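Home News Events Visit Contact

Greltemeck opens its robot workshop to Punach

2 min read

Greltemeck threw open its doors on Tuesday, February 20, 2024, and what a day it was! Visitors watched our team guide a simulated gripper around a wood-panelled room on screen, with a screwdriver among the things to go after. 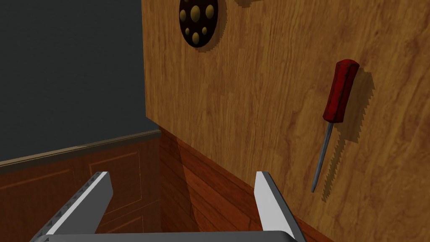 Seven school groups came along, and the questions kept going well past closing (why two fingers? can it get tired?). "I loved seeing people argue over the best way in," said Lahcen Ghoneim, who led the demonstrations. The Riltano simulator has been running here since December.

The next open day will be held at the El Fassi hall. Entry is free.

Comments

Brilliant afternoon, my two want to go again.

Is there parking at El Fassi?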